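Teaching two arms by remote control: speaker notes
Fusent spring session, slot 4

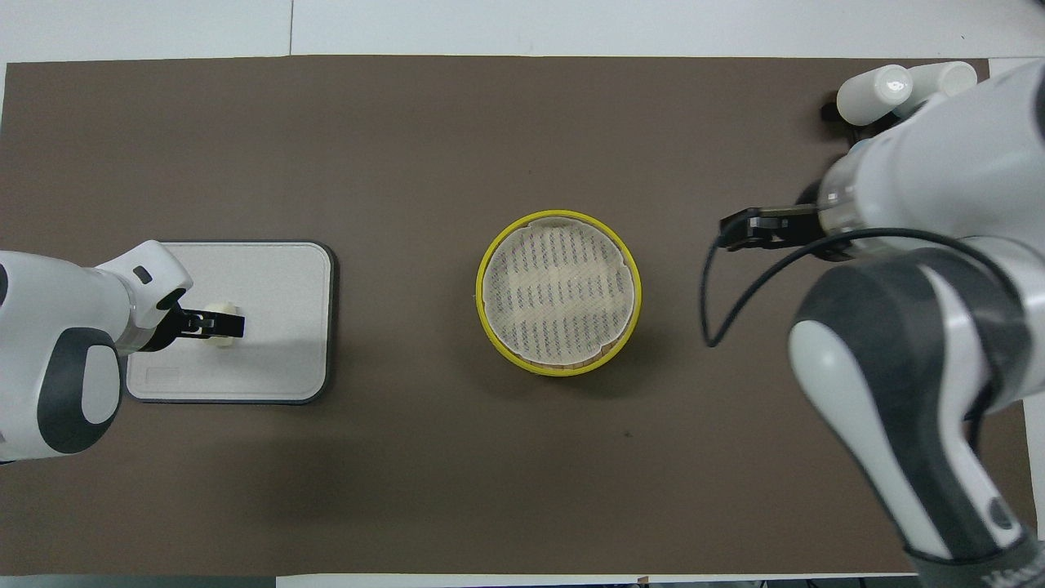
Slide 1. Both arms over the mat, with the tray and the yellow-rimmed container.

Say who I am and that I work on data collection at Terkoter. Talk is 40 minutes with questions. Leave this slide up while people sit down.

Start with the task. Small items, a tray, a round container with a paper liner. Easy for a person. For the arms it is a lot of small decisions: how far to open the fingers, how low to come in, when to let go.

Point at the left gripper, over the tray. Then the right one, open and pointing at the container. Ask the room which arm they would move first. Take two or three answers and move on.

Slide 2. Remote control versus hand guiding.
Hand guiding means you hold the arm and push it through the motion. Good for one arm. With two arms you run out of hands, and your own body gets in the way of the cameras.
Remote control means the operator sits apart and drives both arms. Slower to learn. New operators at our Shen site get 2 days of practice before we keep anything they record.

Slide 3. What makes a good demonstration.
Steady speed. No hovering while you think. If you miss the grasp, back off and try again, and keep the recording. The model needs to see recoveries.
Change the start positions between runs. We use 8 layouts and shuffle them.

Slide 4. Problems.
Paper liners shift if a finger brushes them. Cables need slack at the wrist. Operators get tired and start cutting corners, so we stop for a break every 40 minutes.

Skip the Plileline slide if short on time. Go straight to the video, sound off.

Questions. If asked about force feedback: we don't have it yet, testing starts in April.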